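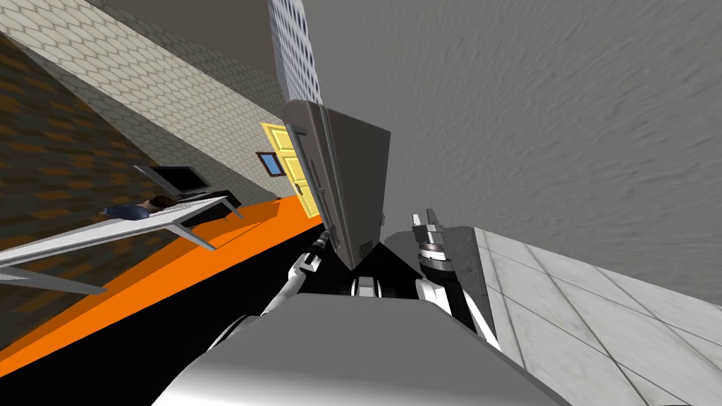

Ants in the wall behind the kitchen outlet - bait or spray?

dwihongi
Small black ants, coming out of an outlet cover every August like they have a lease. Spray drops them for 2 days and then their cousins move in. Neighbor says dust the wall. Thoughts?

Faulkner78
Stop spraying. You're killing the ones who would carry the bait home. Put out sugar gel, go to bed, don't look at it.

brototska
Disagree. I baited for 8 weeks and all I did was cater. Dust in the void fixed it.

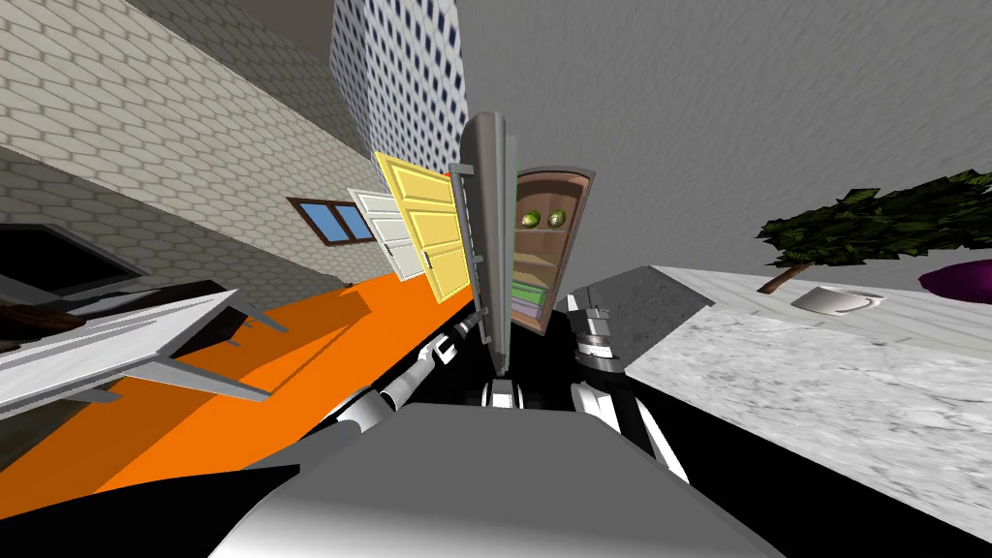 Faulkner78
Which bait? Because if it was the grease kind and they wanted sugar, you were serving steak to vegetarians.

brototska
Whatever was on sale. So, possibly.

T Negri
Kill the breaker before anybody puffs anything into an outlet, please. And read the label, some dusts aren't allowed near wiring. Also look outside. Mine were walking up a rose bush that touched the siding. I cut it back and lost the ants and my wife's goodwill.

dwihongi
There is a bush. There is very much a bush.

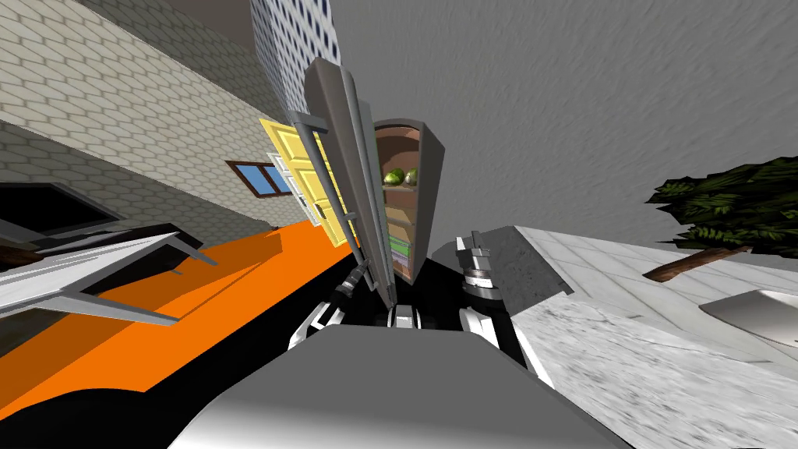
clesetti
I paid 900 for a guy to tell me about my bush.

Faulkner78
Did he at least trim it?

clesetti
He did not.

dwihongi
OK, bush is trimmed and gel is down as of 9 pm. They're lined up like it's a buffet. How long do I have to watch this?

Faulkner78
I said don't look at it.

brototska
Still say dust.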